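Gripper build, post 1. Tiltberg v2 is finally out of the workshop and being used on proper everyday stuff! 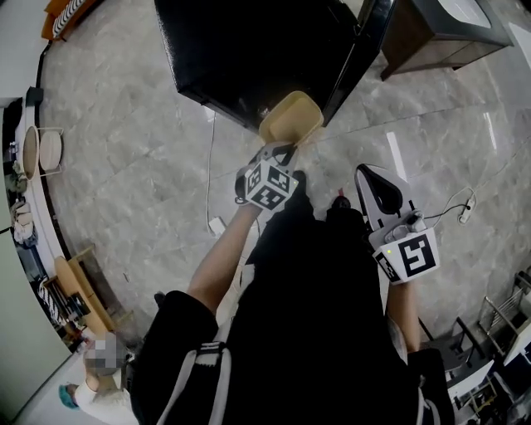

Why build two grippers and not one? Most jobs at home want two hands, one to hold the tub and one to do something with it, and I'd like both sides of that in the recordings.

2/ Parts bill for the pair came to £269, which is more than I'd hoped (the motors I'd saved for never even got used). The marker cubes were the cheap bit. Card, glue, patience.

3/ Jaws are the third shape I've tried. The first were far too smooth and anything with a thin rim slid straight out. These have a bit of give at the tips and I love them!

4/ So far I've kept 137 clips and binned 29, nearly all of those for a cube turned too far away to be tracked. Must tilt the mounts a touch.

5/ Someone at the Prulham shared workshop asked about the files. Yes, the jaw and handle drawings are going up once I've fixed the screw holes, which are a hair too tight on the left handle.

6/ Next up is thin handles and lids. Lids scare me. Also shorter cables, please remind me to order shorter cables.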